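Dovia shoe rack, 4 tier, from Tokeck. Had it since March so not a first-day rave. Took me nearly 7 evenings to get round to building it, then an hour to do it. Instructions tiny. One bolt hole slightly off, had to lean on it.

Holds our everyday shoes, not boots. Top shelf is meant for boots, it isnt tall enough. 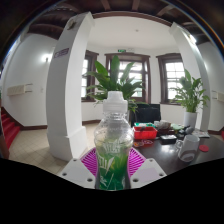
Effie Rennie: Mine wobbles on carpet, fine on the hard floor in the hall. Did you fix yours to the wall?

No, no wall bracket in the box. Emailed Tokeck, got a ticket number (1244) and then silence. Bought two little brackets from Paterson in Prellthorpe, sorted.

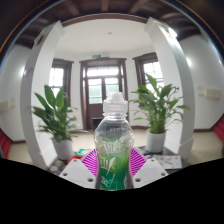
Bottle with a green label, white cap.

Shelves wipe clean, mud and all. Bars are a bit far apart so kids shoes tip through heel first. Put card down, works ok. Feet caps fell off twice, glue them before you stand it up.

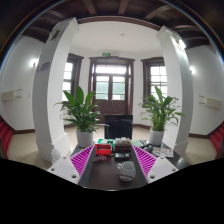
Dark wooden tabletop, small objects on it.

Would I buy again, yes at sale price. Full price no, get somthing with closer bars.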